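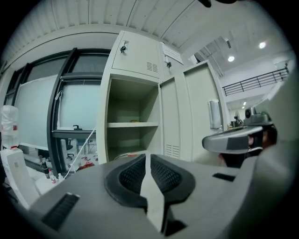
읽는 시간 2분

핸드헬드 그리퍼 키트 써보신 분? (사물함 정리 작업)

작성자: 서랍지기
Nokorau 양손 키트를 4월부터 쓰고 있습니다. 손에 쥐고 작업하면 그대로 시연 데이터로 쌓이는 방식입니다. 지금은 철제 사물함에 작은 물건을 넣고 빼는 작업만 합니다. 손가락 패드는 검은 고무 재질이고 표면에 잔무늬가 있습니다. 10시간 넘게 써도 패드 교체는 아직 안 했습니다. 불만은 무게입니다. 15분 정도 지나면 손목이 뻐근합니다. Szulc 제품과 비교해 보신 분 의견 부탁드립니다.

댓글 1 / moter_kim
Szulc 쪽 써봤는데 무게는 비슷합니다. 패드는 Nokorau가 낫고요. 대신 마커 보정이 까다로워서 저는 반품했습니다. 마커판이 조금만 틀어져도 궤적이 튀더군요.

댓글 2 / 은하공방
반품까지 할 일인가요? 보정은 처음 한 번 제대로 잡으면 됩니다. 저희는 53회 연속 녹화하는 동안 다시 잡은 적이 없습니다. 설명서 번역이 엉망인 건 인정합니다.

댓글 3 / moter_kim
환경 차이겠죠. 저희는 천장 조명이 강해서 마커 인식이 자주 끊겼습니다. 판매처 Fingate에 문의했더니 조명을 바꾸라는 답만 왔습니다.
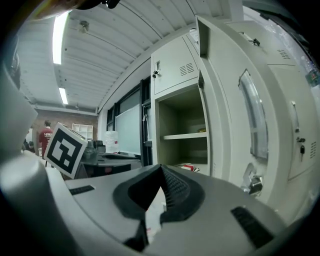
Irena Bednarek | Jultcombe 기술지원 담당

안녕하세요. 저희가 이 키트의 설치와 교육을 맡고 있어 답변드립니다. 마커 인식이 끊길 때는 조명보다 노출 설정을 먼저 확인해 주세요. 자동 노출을 끄고 고정값으로 두면 대부분 해결됩니다. 사물함처럼 문이 옆으로 열리는 가구는 한 손이 문에 가려 마커를 놓치기 쉽습니다. 문을 먼저 끝까지 열고 물건을 잡는 순서를 권합니다. 손목 부담은 저희도 자주 듣는 얘기입니다. 손잡이 각도를 바꾼 부품을 준비 중인데 출시일은 아직 말씀드릴 수 없습니다.

댓글 5 / 서랍지기
답변 감사합니다. 노출 고정하고 다시 해봤습니다. 끊김은 확실히 줄었습니다. 그런데 양손을 다 쓸 때 케이블이 팔뚝 쪽으로 내려와서 옷에 걸립니다.

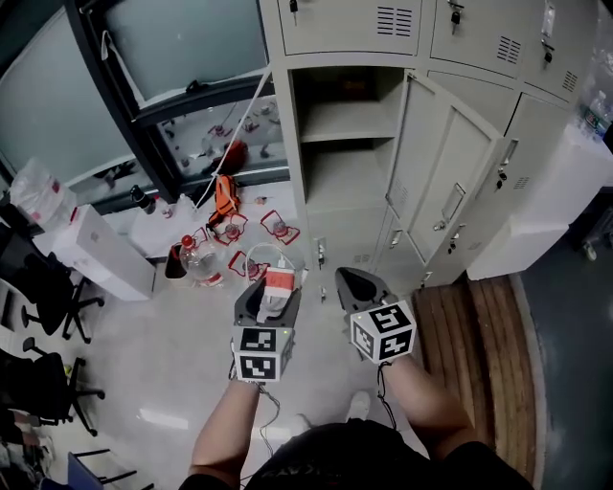 벨크로로 두 군데 묶으니 좀 낫긴 한데, 팔을 안쪽으로 깊이 넣을 때는 여전히 당깁니다. 무선 버전 계획이 있는지 궁금합니다. 이 가격에 유선만 되는 건 아쉽습니다.

댓글 6 / 은하공방
무선은 반대입니다. 배터리 들어가면 더 무거워져요. 지금도 손목 아프다면서요.

댓글 7 / Vikas Nautiyal
배터리를 허리에 차면 됩니다. 다만 지연 시간이 문제라 저라면 유선으로 계속 씁니다. 케이블은 긴 걸로 따로 사서 어깨 뒤로 넘기세요.

댓글 8 / moter_kim
노출 고정은 설명서에 없던 내용인데요. 그게 기본 안내에 있었으면 반품 안 했을 겁니다.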